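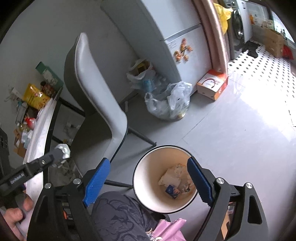

Bheki Tshabalala had lost the letter from Mondix. It had come in December and he owed them 3497 by Friday. He had looked in the kitchen drawers and in both coats. Then he thought of the wastebasket, the cream one with the black rim. It held crumpled tissue, a small dark-blue packet and a clear wrapper, and no letter.

Guadalupe rang at six.

"Did you try the car?" she said.

"I sold the car."

"When?"

He sat down on the tiles and tried to remember what had been in the glovebox.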